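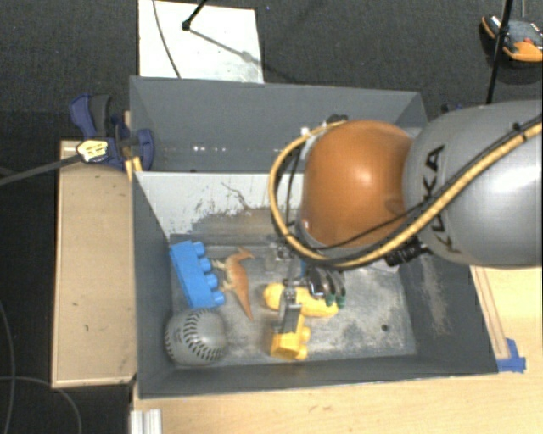

Toy bin, front section, with the divider at the rear.

Facilities > Shared Play Materials > Storage and Bins

Print this thread | E-mail this thread

Worn divider panel in the divided toy bin

Posted by rbandara_hondstead
February 2020

Members are asked for their views on the condition of the gray two-section bin. The whitish sloping panel between the rear and front sections has dark scratches, and the paint has rubbed away in ragged patches toward the bottom. The floor of the front section is also scuffed. Hondstead holds 20 bins of this pattern, and the replacement schedule does not reach them until June. I would prefer to repaint the panel in the meantime and return the bin to service with the yellow toys and the ball.

Rokeya Bandara
Play Materials, Hondstead

Posted by gimden_stores

Our position at Gimden is that a painted surface in contact with toys should not be repainted in place. Paint that has failed once on a slope will fail again, as toys slide down it each time the bin is filled. We removed the paint from our panels entirely and left them bare. The work took one afternoon per bin and no complaints have been received.

Posted by Nornov_Admin

I must disagree with the previous member. Bare panels mark the toys, and lighter colors show it first. Yellow items were the worst affected in our Nornov store, and we spent a good part of the following season wiping them down. A fitted liner is the better course. It covers the panel and the floor together and can be lifted out for washing.

Posted by gimden_stores

A liner will also cover the hole in the floor toward the lower right. If that hole is intended for drainage, the liner should be cut to match. Could the original poster confirm its purpose?

Posted by rbandara_hondstead

The supplier's sheet lists it as a drain. I had not considered the liner in that connection and will raise it with our workshop. The sheet gives the part number of the panel as 447, should other members wish to order it.

Posted by sarac_purchasing

Saraç ordered panel 447 last year. The replacement arrived unpainted, so members should not assume that a new part settles the question. The price was 68 per panel before delivery. For a bin that is scuffed on the inner wall and the floor as well, I would question the expense.

Posted by Nornov_Admin

The expense of a liner is considerably lower. Our order reference was 748 and I can forward the measurements on request - please use the message function and not this thread.

Posted by rbandara_hondstead

Thank you. Please forward the measurements. Loose paint will be removed from the panel before any liner is fitted, and the toys will be washed and kept in another bin until then.

Print this thread | E-mail this thread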